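Steaming buns for a group: timing, spacing and serving
Student project report, food preparation module, Hurnport
Preben Grímsdóttir, 29 November 2025

1. What the project was about

The task was to choose a small kitchen job and work out a routine that a beginner could follow. I chose steamed buns in an electric steamer. The report covers laying out the table, placing the buns on the tray and moving them to a plate.
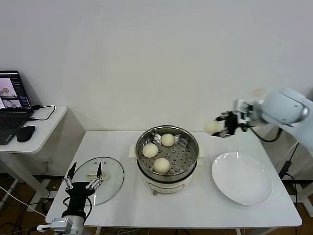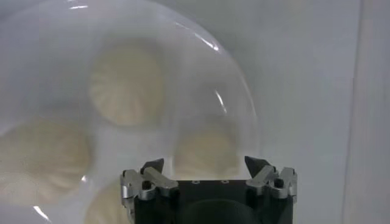
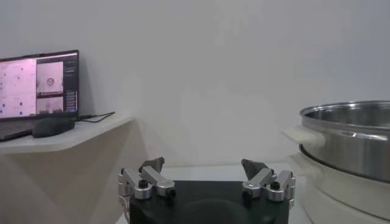
2. Layout

The steamer goes in the middle of the table with the plate on the right and a free space on the left for the lid. I tried the plate on the left first, and the lid then had to go behind the pot, where it was awkward to reach. A large flat plate is better than a bowl. Buns put into a bowl lean on each other and the skins stick.

3. Method

I used a batch of 4 buns each time. The dough was made with the Jibrin recipe from the course booklet, shaped, and left under a cloth for 34 minutes. Water went into the base up to the line. The buns were set out on the tray with a gap on every side - they swell more than I expected in my first trial, when two of them joined and tore when separated.

After steaming, I switched the pot off and waited before lifting the lid. The lid should be tilted away from you and kept level over the table once it is clear, or the water on the inside runs back onto the buns. Lay it down flat. Take the front bun first, then the ones further back, so that you are not reaching over hot food.

4. Results

The first two batches had wet patches on top. In the third I wiped the inside of the lid halfway through and the tops were smooth, but one bun had sunk a little. I think this was the cold air getting in. The fourth batch was left alone and given a longer rest before opening, and this gave the best texture.

The whole job took 55 minutes from shaping to plate. Shaping was the slowest part for me.

5. Problems

The tray was hard to clean where dough had stuck in the holes. Soaking it in warm water helped. Small squares of baking paper under the buns would prevent this, but I ran out before the last trial and have not compared the two properly.

6. Further work

I would like to repeat the fourth batch with a filled bun and with Vosia flour, which the other group used.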